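Progress report, second period
Handheld gripper demonstrations for kitchen objects
Prepared for the Renodix small grants program, 6 October 2023

Hi all,

The template asks me to start with a summary, so: we are mostly on schedule, the bowl results are better than I expected, the plate results are worse than I hoped, and I'd like to move a little money from hardware to labeling. Details on all of it follow. I've skipped the section on publications (nothing yet!) and folded the risk table into the text, which I hope is okay.

What we said we would do

In the proposal we promised to find out whether a person carrying a handheld two-finger gripper with a camera on it can teach a robot arm to handle dishes, without anyone ever driving the arm by hand. Driving the arm is slow and tiring, and the people who are good at it are never free when you need them. With the handheld tool you just walk up to a table and do the chore. By the end of this period we were supposed to have the collection running, a first training set, and one policy tested on the real arm.

Where we are

Collection is running. We have 2801 usable demonstrations, all of them on dishes: bowls, plates, shallow dishes, a few mugs. I threw out 286 more, mostly because the tool's position tracking drifted partway through. That is a higher loss than I'd like. Most of the bad ones came from our first stretch in June, when we were recording on a white table with hardly anything on it and the tracker had nothing to hold on to. Once we pulled the table in so that the camera could catch some of the floor and furniture past it, things got a lot calmer. It cost nothing and I wish I'd thought of it sooner.

The training code is the Tendano package, the same one we named in the proposal. I did have to rewrite the part that lines up finger width with the video, as the two clocks were drifting apart and the policy was learning to close a beat too late. You could watch it happen on the arm: lovely approach, perfect position, and then the fingers closed on nothing as the arm was already lifting. That took longer than I want to admit in a report to the people paying for it.

First results on the arm

We trained three policies and gave each one the same set of starting positions, 29 per object type. The first saw bowls only, the second saw everything, and the third saw everything but with the finger width left out of the input. The short version is that the second one wins, and by a wide enough gap on bowls that I'm comfortable saying so here. Adding plates and mugs to the training data helped with bowls, which I did not predict (my guess in the proposal was that it would make no difference either way).

Leaving out the finger width hurt everywhere. The camera does see the fingers, so I had thought the policy could work out the width for itself, but the measured number clearly carries something the video doesn't.

Plates are the weak spot. A plate lying flat gives you almost nothing to get a finger under, and people solve this in all sorts of ways: some slide it to the edge of the table, some press down on one side to tip it. The policy averages between those habits and ends up doing a halfhearted version of each. I think the fix is to sort the demonstrations by strategy and train on one at a time, or tell the policy which one it's meant to be using. That is where the labeling money would go.
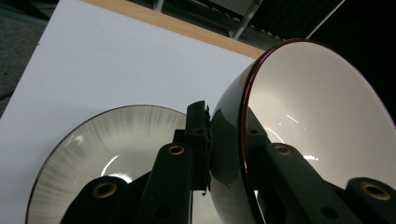

Rim grasps are what we've been working on most lately, and I want to spend a paragraph on them as they'll shape the next period. The idea is simple: one finger goes inside the bowl, the other stays outside, and you close on the wall. People do it without thinking. For the policy the hard part is knowing where the wall is, and glossy dishes make that harder than plain ones. The dark reflection of the finger on the outside of this bowl is a good case, because it has sharp edges and sits right next to the real finger, and an early version of our contact detector kept treating shapes like that as part of the gripper. We now mask the fingers using the measured width and ignore whatever else looks finger-like. The darker rim helps, too. It gives the model a clean line between outside and inside, and I'd like to know how much we are leaning on that before we say anything grand about bowls in general.

Plans for the next period

First, the rim question. I want to collect on dishes with no colored edge at all and see what happens to the success rate. If it falls off a cliff, we'll need a lot more variety before anyone should trust the numbers above.

Second, plates by strategy, as described. I've written a short labeling guide and tried it on a small batch, and it goes quickly once you have the hang of it.

Third, the finger pads. The padding frays with heavy use, and I'd like a tougher material before we scale up. The supplier, Grustisico, has two options and I've asked for samples of both.

Budget

We're under on hardware because the second tool came out cheaper than quoted. I'd like to move what's left of that line over to labeling. The total stays the same. If you need a formal request, send me the form and I'll fill it out right away.

One thing I need from you: the data sharing plan says we'll release the demonstrations on the Adjei repository, but their upload limit is smaller than our set. I can split it into parts or shrink the video. My preference is to split it, but please tell me if the program has a rule about that before I start packing everything up.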